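Home Projects Year groups Staff Contact

Turnout in the Floltow Parish Council Election
Student project report by Krešimir Golob
Supervisor: Stojan Jurić
Reading time: 3 minutes

1. Background

Floltow Parish Council has 10 seats, and all of them were up for election in May. The parish is split into two wards, Gallport and Birkard. My project looked at why turnout in Gallport has been lower than in Birkard at the last three elections. I live in Gallport and voted there for the first time this year.

The two wards share one polling place, the hall on Boonchu Road. It is a short walk from most of Birkard. From the far side of Gallport it takes two buses.

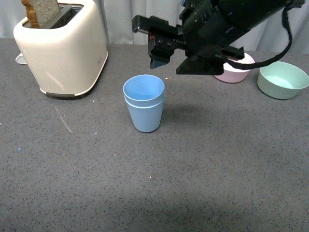 2. Method

I put a paper questionnaire through 445 doors, split between the wards by the number of homes in each. People could post it back through the school letterbox or fill in the same questions online. More than 200 came back. I left out the ones where the ward was blank.

The questions covered whether the person voted, how they voted (in person, by post or by proxy), and if they did not vote, the main reason. I also asked whether they could name any candidate in their ward.

3. Results

Of the Birkard replies, 75 per cent said they had voted. Gallport was lower, as expected. The most common reason given in Gallport was not knowing the election was on, and the journey to the hall came second. I had thought it would be the other way round.

Few people in either ward had a postal vote. Several wrote in the margin that they thought you needed to be ill or away to get one.
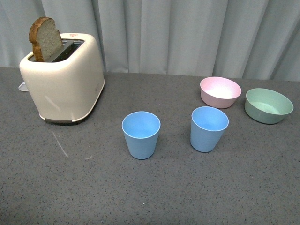 Older voters in both wards were more likely to name a candidate. Most of them had seen the leaflet from the residents' association, which was only delivered in full to Birkard. This may explain part of the gap, but I did not ask about the leaflet directly and should have done.

4. Limits

People who vote are probably more willing to answer a form about voting, so my turnout figures are too high. The official count does not record reasons.

5. Next steps

I have sent a copy to the parish clerk and asked for a second polling place to be looked at.

Submitted 12 Aug 2025

Contact the project office | Back to top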